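[Wisteo-users] Re: Ondum hand-held gripper kit - worth renting?
From: Njål Hedlund
To: wisteo-users
In reply to: message 3551 from Ragnvald Bakke

Ragnvald Bakke wrote:

> Has anyone on the list used the Ondum kit for more than an afternoon?
> Brestus will rent us five sets for a month in January, with or
> without one of their people on site. We would be recording table
> work: opening and closing boxes, picking up small objects, folding
> clothes. No robot arm in the room, the arms come later.
>
> What I want to know:
>
> 1. Are the grippers any good for small things and lids?
> 2. How bad is the cabling? The brochure shows none at all.
> 3. Can several people work in one room without the tracking
> getting confused?
> 4. Is the on-site person worth paying for?
>
> We have a budget for 500 recorded takes and I would rather not
> spend the first hundred finding out what the manual left out.
>
> Ragnvald

Hi Ragnvald,

We had the same kit from Brestus for 30 working days, at the Matlala site. I'll go through your points in order and add a few you didn't ask about. I have no connection with Ondum or Brestus apart from paying their invoice.

1. Small things and lids

The fingers are curved and come together at the tips. They do well on anything with a bit of body to it, and small upright objects are easy once you learn to come in low. A half-open lid is harder. You can push it up with the outside of one finger, but then the other hand has to hold the box down or the whole thing slides. Our people settled on left hand for the object and right hand for the box, and we wrote that into the task sheet so that the takes would match.

Expect the first hour with any new person to be slow. They look at the marker cube when they should be looking at the fingertips. The cube sits on the back of the gripper and it is right in your line of sight when you bend over a low table. A taller table helps a little. Our round one was fine for short people and tiring for everyone else.
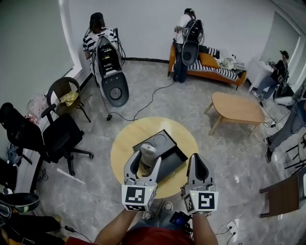 2. Cabling

Bad, compared with the brochure. Each person wears the backpack unit, and you can run it on its own battery or on mains. On battery we got less time than the manual says, and swapping in the middle of a task spoils the take. So we ran on mains most days and had wires all over the tile floor. Nobody fell. Two people did pull their own plug out by walking to the far side of the sofa.

What helped:
- Give every work spot its own power strip and keep the strip on the side away from the door.
- Buy longer leads before you start. The supplied ones are too short for anyone who has to turn around and walk.
- Put tape on the cable where it leaves the backpack. The connector is a push fit and it works loose.

The thin cables that run down from the waist unit are the weak part of the kit. Brestus replaced one pair for us without any argument, but it took them 9 days. Ask for spares in the box.

3. Several people in one room

This went better than I expected. Each set has its own marker patterns, and the software only looks for the ones you have registered to that headset. We worked several people at once in one open room, some at tables, some near the sofa with the clothing, and I can't point to a take that was lost to mixed-up markers. We did lose takes to light. Under the ceiling tubes the cube faces wash out at certain angles, worst when somebody holds the gripper flat and high. The windows gave us trouble only in the late afternoon, and closing the blinds fixed that.

The other thing to watch is people standing too close together. If your neighbor's back fills your view, the tracking holds, but the recording isn't much use for anything. I'd plan on one table per person and mark out the spots on the floor before the first day.

About the fingertips: the black pads are rubber, with a fine dotted texture on the inner faces and a thick rim around the outside. They grip cloth very well. On folding tasks they sometimes grip it too well and you have to shake the corner free, so allow for that when you set your time per take. We wiped them down at lunch and again at the end of the day with a damp cloth. Ondum sells replacements, and a rental set should come with fresh ones, so check that when you unpack.
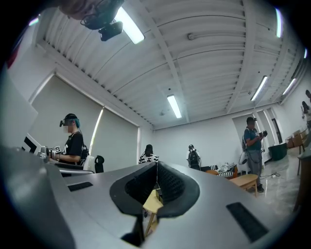
Wisteo-users, Volume 9, Issue 30

4. The on-site person

Pay for the first three days and then let them go. Ours was good. She did the calibration with us, showed us how to read the green lights on the grippers (steady is fine, slow blinking means it has dropped the link), and set up the file naming so that takes from different sets didn't overwrite each other. After that there was very little for her to do, and Brestus bills the full day no matter what.

If you skip this option, at least ask for the long version of the setup guide. The one in the case leaves out the step where you register the left and right cube separately. If you get them the wrong way around everything looks normal on screen and the hands come out swapped in the data. We caught ours on the second morning - it cost us a day of folding.

A few things outside your list:

Weight. The backpack is all right. The grippers are what people complain about, mostly in the wrists. We changed over every 40 minutes at first and cut that to half an hour in the second week. Keep some chairs free near the work spots.

Clothing. Short sleeves are best. Loose cuffs get between the hand and the gripper body and catch on the trigger.

Storage. Files are large. We copied everything off at noon and again in the evening. The unit gives no warning when it is close to full, it just stops recording and the headset carries on as if nothing were wrong. I reported that to Ondum and was told it is on the list for the next software version.

Returns. Photograph each set before you sign for it. We were asked about a scratch on one gripper body that had been there when it came out of the case. They dropped it when I sent them the photo.

Would I rent it again? Yes, for table tasks like yours, at the price we paid. I wouldn't buy it until the waist cables are sorted out. For 500 takes with five sets you should be done inside the month if you leave the first two days for practice and throw those takes away.

I can send you our task sheet and the floor plan with the power strips drawn in. The plan is for our room, but the spacing between tables should carry over. Write to me off list if you want them.

Njål

_______________________________________________
Wisteo-users mailing list
To leave the list, send a message with the word "unsubscribe" in the subject line.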